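2026-07-26

Catalogue notebook, disc and tape collection

Third session on the Carrilho import. Kettle on, heating off, spreadsheet open. Shabani Mwakyusa has already been through the first half and left me comments in the margin, most of them just the word "why". 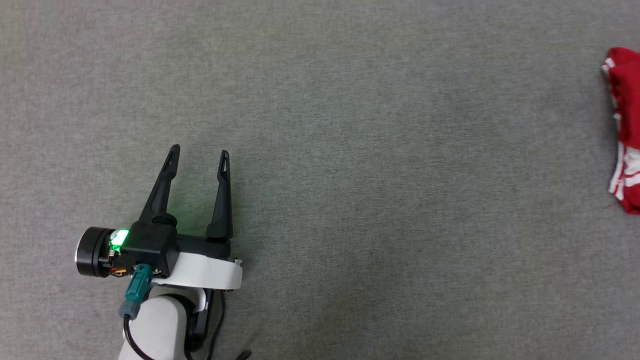
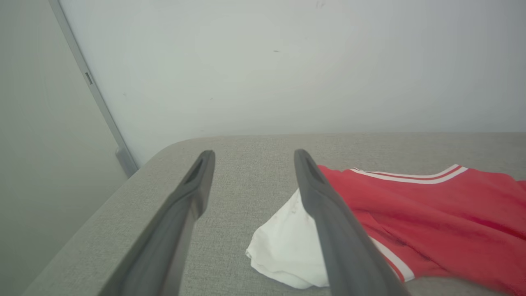 Where we're at

The export from the old Mamevico program came to 2352 rows. One row is supposed to be one title. It isn't, of course, as whoever set up Mamevico let people type a box set in as a single entry, or as one entry per disc, or (my favourite) both. So the row count is a sort of mood and shouldn't be quoted to anyone.

Loaded the lot into Brurnley on the test profile first. The import took its time and then reported complete success, which I have learned to treat as a warning. Matching is by title and year if there's no barcode, and the old program kept the year in a free text field. Values found in the year field so far: years, "70s?", "see sleeve", a price, and someone's phone extension.

What went wrong

Leading articles. Mamevico stored "Harbour, The" and Brurnley wants "The Harbour". There's a checkbox for it in the import settings, ticked by default, and it works on English titles only. The French ones with L' on the front came through with the apostrophe turned into three characters of rubbish. Re-saved the file as UTF-8 and ran it again. Fixed the apostrophes, broke the column widths, don't care about the column widths.

Remakes. If the year is missing, the matcher picks whichever version is most popular, so a good deal of our silent shelf is now listed in colour with surround sound. Shabani spotted this from the cover thumbnails. I'd been admiring how nice they looked.

Locations. Shelf codes landed in the Notes field, all of them. My fault - I mapped the column by eye and the two headings are next to each other. Undid it by restoring the backup, and I would like it recorded that there was a backup.

Television. Seasons got matched as films. A six-disc series is currently a ninety-minute feature with somebody else's cast. Parked.

What we did about it

1. Pulled every row with no usable year into its own sheet. These get done by hand, sleeve in one hand, typing with the other.

2. Split out the TV rows and left them on the old program for now. Shabani wants a separate collection for them with its own fields (season, episode range, disc number). I wanted a tag. We're having a separate collection.

3. Re-imported the remainder with the barcode column mapped first. Much better. 21 titles still unlinked at the end, and I've been through the list twice. Mostly local documentaries and a few training tapes that no online database is ever going to have heard of. They can stay unlinked, with the colour-coded label so that we don't keep trying to fix them.

4. Wrote our own plot lines for 6 of those. Kept them short. Shabani says mine read like complaints.

5. Turned off automatic updates for anything we've edited. In May an update came down overnight and replaced all our hand-written credits with blanks, and I'm not doing that again for any money.

The Eler question

Eler is the little script that builds the printed shelf list from the catalogue. It expects the old field names and falls over on the first line with a message about a comma. Had a look inside. It was last touched by me, there are no comments, and one variable is called thing2. Renamed the headings in the export to suit the script instead of the other way round, which is cowardly but took four minutes. The list prints. The page numbers start at 2, as they always have.

To do

Back up before touching anything, then back up the backup.
Work through the no-year sheet, silent shelf first.
Ask Shabani which spelling we're using for director names with accents, and write the answer down this time.
Duplicates report - run it, don't act on it until the box sets are sorted.
Check whether loans came across. I suspect they didn't. There's a copy out to somebody under "me", and it's not me.
More printer labels, the grey ones.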